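Two Bins, a Tray and a Sheet of Brown Paper

The case for sorting small things before you need them

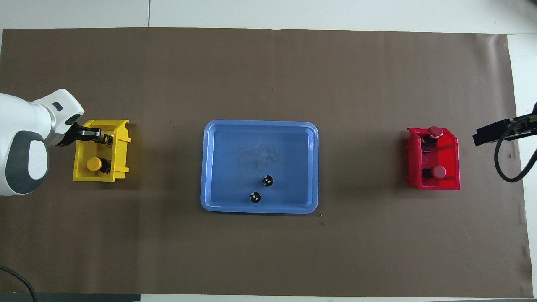
Yellow on the left, red on the right, and a blue tray between them for whatever hasn't found its place yet.

Most workshops have a drawer that nobody opens on purpose. It holds knobs, caps, end pieces, a few cables and the parts left over from a repair two summers ago. At Gastgate, a shared workshop on the ground floor of a former bakery, there used to be 14 such drawers. Members now use colored plastic bins, and most of the drawers have been taken out and turned into shelves for paint.

The change began in February, when the workshop lost a whole Tuesday evening to a missing cap. A member was putting a lamp back together and the cap was somewhere in the drawers. Five people looked for it. It was found the next morning in a box marked "screws, long."

The system that followed is simple. Small parts with yellow caps go in a yellow bin. Small parts with red caps go in a red bin. Anything else, or anything that still has to be looked at, goes in a flat blue tray in the middle. Members bring the bins to the table when they sort and put them back on the shelf when they finish.

Color does most of the work. A written label has to be read, and it has to face the right way. It also has to be true, which the old box of long screws was not. A yellow cap in a red bin can be spotted from across the table, even by someone who has never been in the building before.

The bins have open tops. Gastgate tried lidded boxes first, from a storage line called Obura, and gave up on them in a month. The lids were good lids. They closed tightly and kept dust out. But members stacked things on them, and a box with a stack on top doesn't get opened. Parts began collecting beside the boxes, and soon there was a new pile to sort. The Obura boxes now hold sandpaper, which suits them better.

The tray is a different shape for a reason. It is low, with rounded corners and a raised rim just high enough to stop a round part from rolling onto the floor. A deep container hides what is at the bottom. In a tray, two small black pieces with white dots on top are as easy to see as they would be on a dinner plate. It gets scuffed in the middle, where everything is set down and picked up, and a few smudges never quite wash off.

The rule for the tray is that it must be empty when the lights go off. This is the rule people break. In the first few weeks it was common to come in and find 19 or more pieces in it, left by three or four different people. The workshop answered with a notebook. If you can't place a part, you write down what you think it is, put it in an envelope and clip the envelope to the page. Most envelopes are claimed within a few days.

Then there is the paper. Before a sorting session, a big sheet of dark brown paper goes over the white tabletop. It cuts the glare from the ceiling lights, and it keeps small metal pieces from skating when they are dropped. Crumbs and specks show up on it too. At the end, the sheet can be folded inward and tipped over the trash can, and then laid flat again. One sheet lasts through several sessions. Gastgate buys it on a roll from Karkine, a packing supplier on the same street, but any heavy wrapping paper will do.

Setting up at home takes less than a workshop does. A kitchen table is big enough for two bins and a tray. Start with the two kinds of part you have most of and let everything else wait. Flirkis, the secondhand store next to Gastgate, sells odd plastic bins by the door, and mismatched ones are fine if the colors are clearly different. Avoid clear plastic. It looks tidy in the store, but from the side every clear bin looks like every other clear bin.

Choose a size that fits what you own now. People tend to buy for the collection they expect to have, and a large bin with a handful of parts in it soon fills up with receipts and batteries. Ribbed walls are worth looking for, as they give the fingers something to hold when the bin is full.

Gastgate has 32 members at present, and sorting evenings are open to anyone who wants to bring a drawer from home. Bring the drawer itself. Parts moved into a shopping bag get tangled on the way, and the first half hour goes to undoing cables.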